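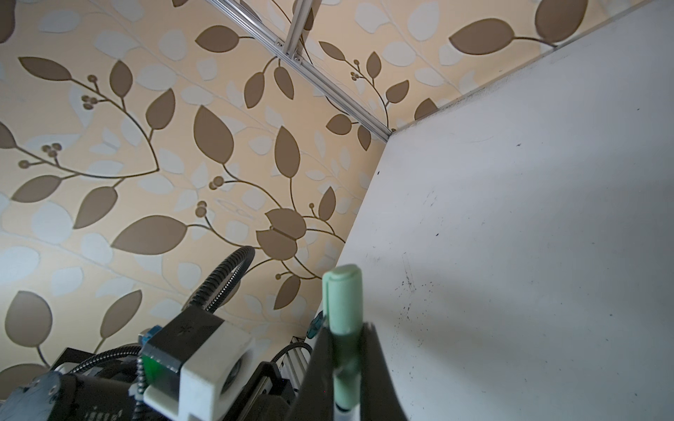

4. Clearing the desk

Of all the small jobs that get done in a house or a workshop without anyone thinking much of them, putting the pens away must be among the humblest, and we will admit that a fair part of our fondness for it comes from having put it off ourselves for years. It is also a rather good test. In Section 3 we looked at the jobs our households in Cerna said they would happily hand over, and clearing a desk came up again and again, usually in the same breath as laying the table and sorting the odds and ends drawer. A person can clear a desk while talking on the telephone. We wanted to know how far a pair of arms could get with the same job, given plenty of time and no telephone.

4.1 The job as we set it

The work was done on the Ostura bench, a white table with papered walls and two arms fixed along its front edge. We kept the desk things ordinary: marker pens, fountain pens, a mug, a tool or so, whatever might pile up over a week. The arms were asked to take up a pen, bring it to the upright, pass it from one hand to the other, and put it where it belonged. The passing over was our own addition. A person with a full desk does it constantly, picking up with whichever hand is nearer and stowing with the other, and we felt that leaving it out would make the job a good deal kinder than it is at home.

We were strict with ourselves about what counted. A pen that was dropped and picked up again was a failure, even when it ended up in the right place, and so was any handover where one of us had to reach in. We know that other groups are more forgiving on this point, and we have some sympathy with them, for a person who drops a pen and picks it up has still cleared the desk by teatime. But a dropped fountain pen can land on its nib, and a household that has lost one good nib to a machine will not, we think, be very patient about the second.

Fountain pens turned out to be the more interesting half of the work. A marker is a forgiving sort of object, thick and much the same all the way up, and if the fingers close a little high or a little low very little comes of it. A fountain pen left without its cap is another matter. There is a barrel one may hold and a nib one really should not touch, and the other hand has to come in and find room for itself somewhere between the two.

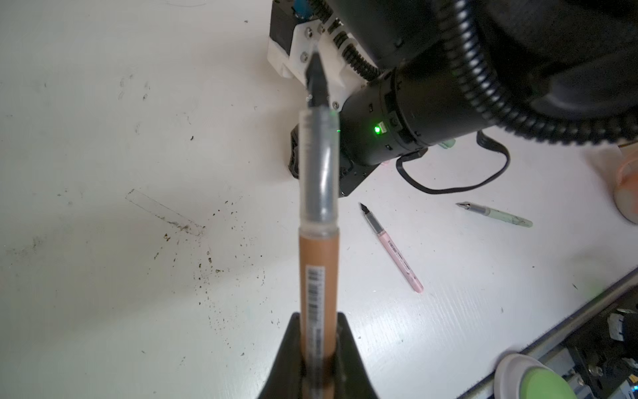

One reader of an earlier draft objected that all this was a great fuss over an easy problem, and that a tray with a slot for each pen would do away with the need for a robot altogether. We took the remark in good part, and there is something in it. The Vieira bench we worked with before this one did use slotted trays, and the arms did very well by them. Our trouble is that people don't keep their pens in slotted trays, or they do for a fortnight and then the slots fill up with paper clips. A machine that needs the house tidied before it can begin tidying has, to our minds, only moved the chore along to somebody else.

The same reader asked whether the desk could be made easier by laying the pens all one way. We tried it for a short while in November and then gave it up, as the runs went smoothly and taught us very little. In everything reported below the pens were put down as they fell.

We should also say a word about the surroundings, which were busier than is usual in work of this kind. The wallpaper has leaves and berries on it, and the table carries marks and specks that we made no effort to scrub off between runs. Real desks have crumbs and pen marks on them, and we would sooner learn early on what that does to the arms than learn it in somebody's kitchen. 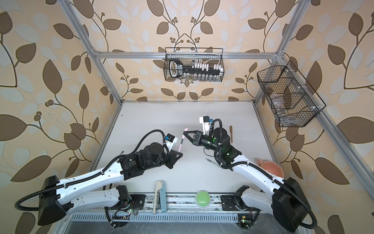
4.2 What we found

Taking all the handovers together, 69 of 80 met the rule set out above. We were pleased with this, and then, on looking through the failures one by one, rather less pleased. Most of them came at the moment of letting go. The receiving hand would have the pen well enough, and the giving hand would open a touch too soon, or open in good time and then brush the pen on its way out. It is the sort of thing one sees when two people carry a wardrobe downstairs, and it is put right in the same way, by waiting a little.

Waiting has its cost, of course. With a longer pause before letting go the arms became gentler and also dreadfully slow, and a person watching them would find it hard not to lean over and finish the job. We settled on a pause that we could bear to sit through, and we make no stronger claim for it than that.

Looking from the wrist was a help at close quarters, though the nearer a thing is to the camera the softer its outline becomes, and a hand that is already holding something has part of its own view blocked by what it holds.
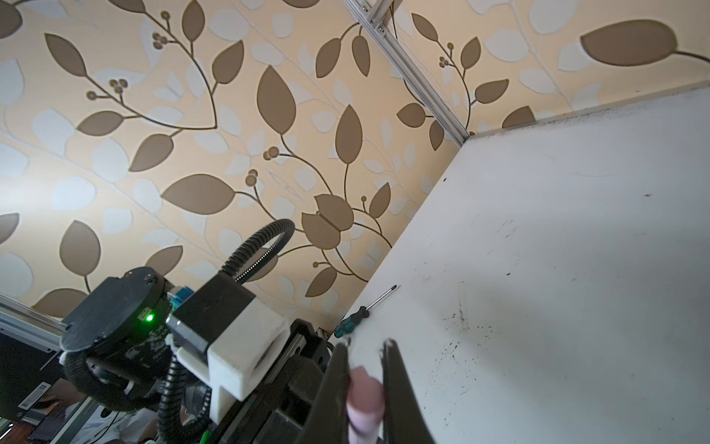
Figure 4. Wrist view of the bench, the fingers closed on an upright pink and white item, with a screwdriver lying near the wall.

Tools are the next thing we should like to try properly. A screwdriver has a heavy end and a thin end, and the habits learned on pens may not carry over, or may carry over in ways we would not wish. Colleagues on the Brustaro project have been working on shop-floor benches where such things lie about all day, and we hope to borrow their sorting rules and see whether they hold on a desk. As for whether a machine can clear a desk yet, our own answer is that it can clear ours, slowly, with somebody nearby, and that we would not leave it alone with a pen we were fond of.

Last updated: 3/20/18

Related items
Laying the table with two arms: notes from the Cerna households
Slotted trays and what they hide: the Vieira bench
Sorting hand tools on the shop floor (Brustaro working paper)
The odds and ends drawer as a test of grasping

© Ostura Household Robotics Group | Contact us | Back to top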